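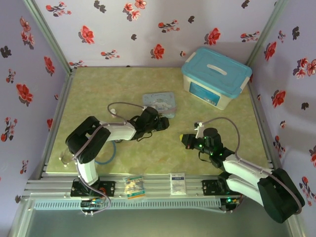
Aliki Balaskas wrote:
> Clause 2 of the draft asks that the work area be cleared before
> each run. At Plillham we read this as covering the mat only. Does
> it also cover the front rail? Our people need a plain answer before
> the August issue goes out.

Dear Aliki, dear all,

The working group's reading is that the clause covers every surface either arm can reach. Where the rail lies within reach, it is included. The wording will be changed to say so.
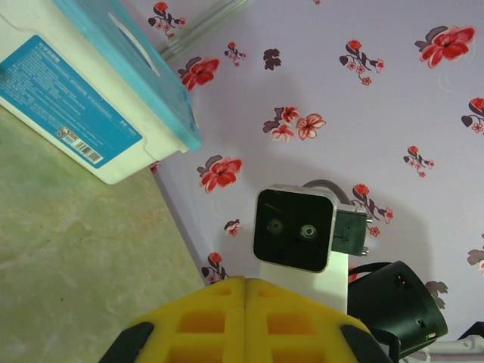 The same reading applies to cables. A cable that moves with an arm must be checked through the full range of travel, with both arms powered, and the check entered in the cell log. Wadham has asked whether one check may serve for a whole shift. It may, provided that no gripper or camera has been refitted in the meantime.

Clause 29, on shared reach, stands as circulated. Sites should set the order in which the arms enter the common area and keep it with the task sheet.

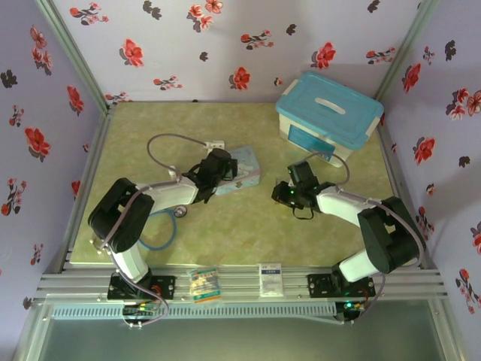
Two-arm cell with carton and lidded storage container.

Comments on the revised text should be sent to this list, quoting the clause number.

Yours sincerely,
Hamish Pearce
Bilside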